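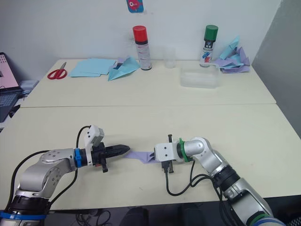

Beide Arme am Werkstück, fliederfarbenes Papier, gefaltet. Links blauer Ring, rechts grüner.

Seit April läuft in unserem Projektseminar die Aufgabe »Papierflieger«. Die Vorgabe ist kurz: Zwei Arme, ein Blatt, am Ende ein Objekt, das sich werfen lässt. Wir sind vier Studierende, die Gruppe heißt intern Gakico, und der Name hat keine Bedeutung, er war im Verzeichnisbaum noch frei. Weil inzwischen mehrere Leute aus dem Parallelkurs nach dem Stand gefragt haben, schreibe ich ihn einmal zusammenhängend auf.

Papier ist als Werkstoff für diese Aufgabe ungünstig. Es hat kaum Masse, gibt unter jeder Fingerkraft nach und merkt sich jeden Knick. Ein Holzklotz, der schief gegriffen wird, steht hinterher schief und lässt sich nachsetzen. Ein Blatt, das schief gegriffen wird, hat hinterher eine Falte zu viel. Zurücksetzen heißt also immer neues Blatt. In den ersten drei Wochen haben wir 199 Blätter verbraucht, überwiegend hellblau, dann war der Stapel zu Ende und wir sind zum Teil auf Flieder umgestiegen. Für die Bildverarbeitung machte der Farbwechsel mehr Arbeit als erwartet. Der Schwellwert für die Kantenerkennung war auf Hellblau vor der cremefarbenen Platte abgestimmt und fand beim ersten Lauf mit Flieder gar keine Ecke. Mit der Umstellung auf den Gradienten im Helligkeitskanal läuft es mit beiden Farben.

Zum Ablauf. Die Faltfolge ist in Einzelschritte zerlegt, jeder Schritt besteht aus Greifen, Führen, Andrücken und Lösen. Der linke Arm hält in den meisten Schritten gegen, der rechte führt. Die Ablaufsteuerung heißt Landura und ist ein Zustandsautomat in Python, den der Vorgängerkurs angefangen hat. Davon ist noch die Protokollierung übrig, den Rest haben wir ersetzt. Die Demonstrationen werden per Teleoperation aufgenommen und anschließend von Hand in Schritte geschnitten. Das Schneiden kostet mehr Zeit als das Aufnehmen.

Bisher liegen 3.272 geschnittene Einzelschritte vor. Brauchbar davon sind fast 92 Prozent. Der Ausschuss verteilt sich auf zwei Ursachen:

Abrutschen beim Andrücken. Der Finger läuft über die Falte, das Blatt wandert mit, die Kante liegt danach schräg. Langsamer fahren hilft bis zu einem gewissen Punkt, danach fängt das Blatt an zu kriechen.

Übergabe. Wenn beide Greifer das Papier gleichzeitig halten, ist das System überbestimmt. Eine kleine Abweichung in der Kalibrierung der beiden Basen zueinander reicht, und der Streifen wird gezogen oder gestaucht. Gezogen reißt er, gestaucht beult er nach oben aus.

Der zweite Punkt beschäftigt uns zurzeit. Die erste Lösung war eine neue Kalibrierung vor jeder Sitzung, was 19 Minuten dauert und bis zum Nachmittag hält. Die zweite ist eine weiche Regelung in Zugrichtung: Während der Übergabe folgt der linke Arm dem rechten mit niedriger Steifigkeit, quer dazu bleibt er steif. Das funktioniert besser, verlangt aber eine saubere Schätzung der Kontaktkraft, und die ist bei Papier klein gegenüber der Reibung in den Gelenken. Wir filtern stark und nehmen die Verzögerung in Kauf.

Ein paar Notizen zum Aufbau, für alle, die ihn nach uns übernehmen:

Die Kabel am Handgelenk brauchen genug Schlaufe. Wir hatten sie anfangs straff geführt, und der linke Arm blieb bei Drehung des letzten Gelenks regelmäßig vor dem Sollwert stehen. Der Fehler sah im Protokoll wie ein Reglerproblem aus und hat zwei Abende gekostet.

Die Arme immer gemeinsam referenzieren, auch wenn nur einer neu gestartet wurde. Landura prüft das nicht.

Material, das gerade nicht gebraucht wird, gehört auf die hintere Tischhälfte, jenseits der Fuge. Die Arbeitsraumgrenze in der Konfiguration liegt davor. Wer sie verschiebt, trägt das bitte in die Datei adomaitis.yaml ein (heißt so aus historischen Gründen, bitte nicht umbenennen, der Pfad ist an drei Stellen fest verdrahtet).

Offen ist die Auswertung. Der Kurs verlangt eine messbare Größe, und »fliegt« ist keine. Vorgeschlagen sind die Flugweite und die Symmetrie der Flügel, gemessen aus einem Foto von oben. Ich bin für die Symmetrie – die Flugweite hängt zu sehr davon ab, wer wirft. Die Skripte dazu liegen im Zweig mavia, sind aber noch nicht gegen handgefaltete Flieger geprüft. Das steht als Nächstes an, zusammen mit dem letzten Schritt der Faltfolge, dem Aufklappen der Flügel. Dort greifen die Finger bisher in der Hälfte der Läufe beide Lagen statt einer.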